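Can a machine clear and sort a long work table yet, or is it still cheaper to pay people?

Svenja Kasten
Posted in Automation and Small Shops, April

We do kitting for a parts distributor in Huvbridge. At the end of a shift the long tables are covered in leftovers: small parts, bags, spray bottles, tape, open cartons. Somebody has to put stock back in bins, throw out scrap, flatten boxes and wipe down. It takes two people about 50 minutes.

A vendor has offered us a single arm on a rolling base for this. The demo video shows it sorting 4 kinds of item from a clean mat. Our tables do not look like a clean mat. I need to know what is realistic before I reply to them. Floor sweeping is already handled and I am not asking about that.

Aldo Ferri
14 replies in this section

No. Wait five years. We had an arm on a packing line at Pritton and it stopped every time a bag was folded over. Buy more bins.

Kiyoshi Kawaguchi
Accepted by poster

It depends on which part of the chore you mean. Split it up and price each part separately.

Putting rigid items into known bins works now, if the items are spread out and the lighting does not change much. Expect it to be slower than a person. Thin bags, tangled cord and anything transparent are still poor. Flattening cartons takes two hands and some force, and I would leave it out of the quote. Wiping a cleared surface is fine. Wiping around objects is not, unless you accept missed patches.

The current approach is to learn the motions from people. Somebody does the task with a hand-held gripper that has the same fingers as the robot, and the recordings are used for training. 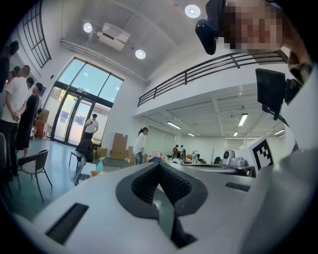
Kiyoshi Kawaguchi

The square checker marker on the white part is the kind used to work out position from a camera view. The black pad in the middle is soft, textured rubber, and it matters more than people expect - a hard flat finger drops small parts that a soft one will hold. Look at the long table in the back as well. A cluttered surface like that is much closer to your end-of-shift condition than a mat with 4 items on it.

Ask the vendor three things. Was the training done on cluttered tables or clean ones? What happens after a failed pick - does it retry, skip, or stop and wait? How many items out of 50 does it place correctly on your table, with your parts, with nobody touching it? Send them a crate of real leftovers and ask to watch the run live.

If they will not do the last one, I would not sign.

Svenja Kasten

Thanks. I asked about failed picks and they said it stops and calls an operator. I am sending the crate and leaving cartons out of the quote.

Hậu Lưu

Also check the reach. Ours could not get to the back third of the table and we ended up pushing everything forward by hand first.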